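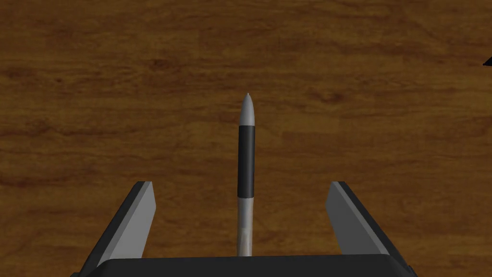 Visusstead woodworkers open their doors for a weekend of sawdust

27 October 2018

The old Ekham mill is full of the smell of fresh shavings again! The Visusstead woodworking club has moved into the ground floor, and anyone who likes a good piece of timber is welcome to drop in this weekend and have a go at the benches.

Members have put out 63 pieces, from tiny salt spoons to a blanket chest that took Milagros Magbanua all of last winter. "I started it in February and I still keep finding new shapes in the grain," she said. Her talk on reading knots and streaks before the first cut was packed last year, so come early.

There are turning demos both mornings – wear old shoes – and a table of offcuts for kids to sand and oil. The club hopes to raise $500 toward a second lathe, and it already has $100 in the jar.

Entry is free. Parking is behind the mill, off Frimpong Lane.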